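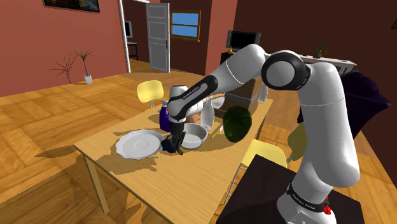 mapleknot wrote:
Don't paint it yet! I did two dark walls in Salian Brick and lived with it for one winter before I caved. Dark red eats light like crazy, especially after 4 in the afternoon.

urk_fan wrote:
I'm gonna disagree. Dark red is cozy if the floor is warm too. Orange-brown parquet with maroon is basically my grandma's dining room and I loved that place. What I wouldn't do is mix it with a pinky red on the opposite wall. Pick one.

tablehopper (original poster) wrote:
Ok so the salmon-red vs. maroon thing is exactly what my husband and I are fighting over, lol. He wants both. We already have two gallons of the Urkness maroon in the garage (clearance, no returns) so that one's kind of happening. Has anyone used their eggshell? The room is small, one window, faces north.

mapleknot wrote:
North facing?? Oh no. Please at least get the sample pots and put up a big square by the window and another in the corner, and leave them a few days. Mine looked like tomato soup in the morning and like liver at night.

dripedge wrote:
Used Urkness eggshell in a hallway. Coverage was bad, 4 coats over a gray primer and I could still see roller marks. Kustex costs more but I was done in two. Their number 303 is pretty close to maroon, maybe a hair browner.

urk_fan wrote:
Four coats means the primer was wrong, sorry. You want it tinted for deep reds. I've done three rooms with Urkness and never needed more than two.

dripedge wrote:
It WAS tinted. Tinted gray, like the guy at the counter told me.

tablehopper wrote:
Please don't fight in my thread, I have enough of that at home, haha. What about the table? We've got a light wood one and I was thinking of swapping it for the Milano in walnut.

mapleknot wrote:
Keep the light one! It'll be the only bright thing in there. My walnut table just vanished against the wall.

urk_fan wrote:
For once I agree with mapleknot. Keep the table.

tablehopper wrote:
Fine, table stays. Getting sample pots Thursday and I'll post the squares when they're up.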